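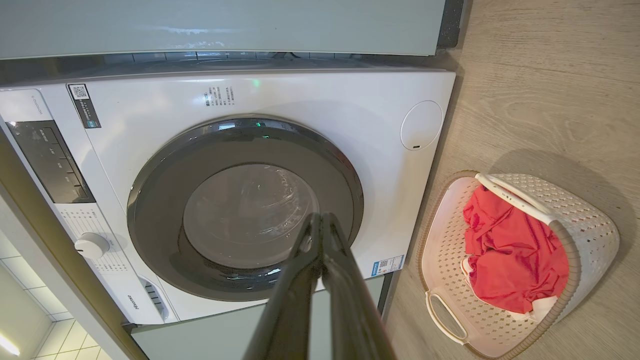 Nollik Household Handling Arm - demonstration unit

The Nollik is a single-arm system for domestic laundry tasks, supplied with a black two-finger gripper and a small camera mounted close to it. It is intended for training centres, assisted living providers and appliance test rooms. Demonstrations are given at the Fesley showroom from September, by appointment.

What the demonstration covers

Visitors are shown the arm at work on a built-in front-loading washing machine, at present a Hisense model with a round glass door and a rotary program dial. The machine is fitted between cabinet panels, as it would be in an ordinary home, and a plastic laundry basket stands on the floor beside it. The session takes in approaching the door, opening and closing it, and moving garments between basket and drum. Visitors may ask for any stage to be repeated, or for the basket to be moved to a new position before the next run.

Each session lasts 2 hours and is limited to 5 visitors. The first part is led by Fesley staff. During the second, visitors may guide the arm themselves under supervision - no previous experience is required.

Gripper and camera

The fingers are long and narrow, with a matt finish, and close to a point. They may be exchanged without tools. The camera looks along the fingers towards the work, and its view is relayed to a screen in the seating area throughout the session.

Supply and support

The arm is supplied with one gripper, a floor stand, a control unit and 4 pairs of replacement finger pads. Installation is carried out by Gkikas engineers, and spare parts are dispatched from the Dudwood depot. Service agreements are available for single units and for larger sites.

Booking a visit

Sessions begin at 10am and 2pm. A deposit of £400 is payable on reserving a demonstration unit for trial at your own premises - attendance at the showroom is free of charge. Please state when booking whether step-free access is needed, and which appliances are in use at your site.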